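CANHOLM – A Canholm man who admitted setting the fire that gutted the Udonen grocery warehouse was sentenced Friday to 22 years in prison.

Sunday, December 24, 2023
3 min read

Kidus Kahsay pleaded guilty in the fall to first-degree arson and burglary. No trial. The judge took less than an hour to hand down the sentence, most of it spent hearing from people who worked in the building.

Prosecutors said Kahsay, a former night loader at Udonen, got in through a side door on Sakent Road after midnight and lit a stack of pallets near the dairy cooler. Four employees were on shift. All got out. One, a forklift driver, was treated for smoke and has not gone back to work.

The building was a total loss. It supplied milk, bread and dry goods to small stores and school kitchens across the county, and 200 people lost their jobs when it closed.
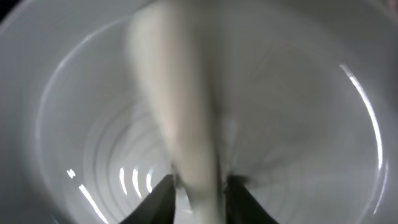

A milk-like liquid being poured into a plastic cup.

Kahsay had been let go a week before the fire after a fight with a supervisor. His attorney asked for a shorter term, citing a drinking problem and no prior record. The judge said she had weighed both – and that neither one explained the gasoline can found in his trunk.

"There were people inside and you knew there names," she told him.

Kahsay spoke for less than a minute. He said he was sorry and that he had not meant for anyone to get hurt. His mother left the courtroom before he finished.

The defense has 30 days to file an appeal. Kahsay's attorney would not say whether one is planned. He also would not comment on the money owed – the judge put off a ruling on that until a hearing in January, when the company's insurer is expected to submit its claim.
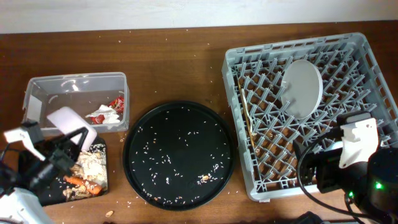 Former workers filled three rows of the courtroom Friday, then went across the street to the Belay diner and stayed most of the afternoon. Mostly loaders, a few drivers. Several said they were still looking for steady work. Talk went back again and again to the long lunches they used to share on break, the kind that end with rice all over a wooden table, crumpled napkins in a plastic bin and a bit of carrot left on the cutting board. One woman, who spent nine years on the loading dock, said the sentence was fair but did'nt change much for her. Her unemployment runs out next month.

Udonen has not said if it will rebuild in Canholm. The lot on Sakent Road has been cleared and fenced, and a company spokeswoman said only that a decision would come after the insurance claim is settled.

Kahsay will get credit for time already served in the county jail. He is to be moved to state custody after the holiday.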